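第3章 ハンドグリッパの立ち上げと日常点検

この章でやること:爪の点検、ケーブルの取り回し、ゼロ点合わせ、記録のつけ方。

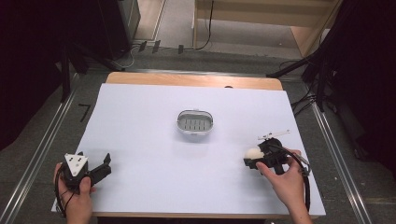 手持ち式のグリッパは、据え付けのアームより壊れやすい。人が握る、振る、置く、たまに落とす。負荷のかかり方が毎回ちがう。なので点検の間隔も短い。据え付け機の感覚で月1回、では足りない。

本章では左右1組で使うケーブル付きのハンドグリッパを扱う。機種名はStorka。制御箱はTrirgate製のものを前提に書くが、他社の箱でも手順はほぼ同じ。違うのはゼロ点の呼び出し方くらい。付録Bを参照。

3.1 始業前にみるところ

電源はまだ入れない。まず手で触る。

爪。先端の欠け、曲がり、ゴムの浮き。指でなぞって引っかかりがあれば交換。左右の爪は同じロットでそろえる。片方だけ新品にすると閉じ位置がずれる。

上面プレートのねじ。ゆるみは目で見ても分からない。レンチを当てて軽く回す。回ったら締める、締めたら記録。増し締めのしすぎに注意、ねじ山がすぐだめになる。

ケーブル。根元を持って、曲げずに外観だけ確認。被覆に白っぽい筋が出ていたら折れ始めのサイン。使用中は手首の外側へ逃がし、輪をひとつ残しておく。ぴんと張った状態で作業しないこと。断線のほとんどは根元から3センチ以内で起こる。

作業台。シートのしわを伸ばす。台の上に前の作業の部品が残っていないか。

3.2 ゼロ点合わせ

ここから電源を入れる。起動後すぐの値は使わない。3分待つ。

手順
1 左のグリッパを全開にし、手を離さず保持する。
2 制御箱で開位置を登録。
3 何も挟まずゆっくり閉じ、爪先が触れたところで閉位置を登録。
4 右も同じ。左右を同時にやらない。
5 登録後、開閉を40回。最初と最後の閉位置の差を読む。

差が大きいときは爪の取り付けを疑う。ソフト側の補正で逃げるのは最後の手段。補正を重ねた機体はあとで必ず面倒なことになる。Akbari工場の研修でも、受講者が一番やりがちなのがこれだった。

3.3 試し把持

丸いもの、薄いもの、底に穴のあいた皿状のもの。形の違う対象を使う。丸いものは爪の平行度が悪いとすぐ逃げるので、ずれの発見に向いている。皿状のものは縁をつかむ。穴に爪先を入れないように。

力は弱いほうから。つかんだら少しだけ持ち上げ、そのまま止める。手首をひねる試験はそのあと。

落とした場合、対象物ではなくグリッパの方を先に調べる。爪、プレート、ケーブルの順。3.1の確認をそのままもう一回やればよい。

3.4 交換の目安と記録

爪のゴムは稼働500時間で交換。減っていなくても換える。ケーブルは時間では決めず、外観と導通で判断する。

記録用紙は1台1枚。左右で分けること。「左右とも異常なし」とまとめて書くと、後から追えなくなる。書式はGreer MacBrayneが作ったものをもとにした(52ページ)。欄が多いと感じるかもしれないが、空欄のままでよい欄もある。日付、担当、閉位置の差、この3つは必ず埋める。

管理ソフトNoraに入力する現場では、紙の番号を備考欄に書き写しておく。写真だけ登録して数値を入れない例が多いい。数値が先。

次節ではグリッパを分解し、駆動部の清掃に入る。用意するもの:六角レンチ一式、無水アルコール、綿棒、部品皿。電源は抜いておく。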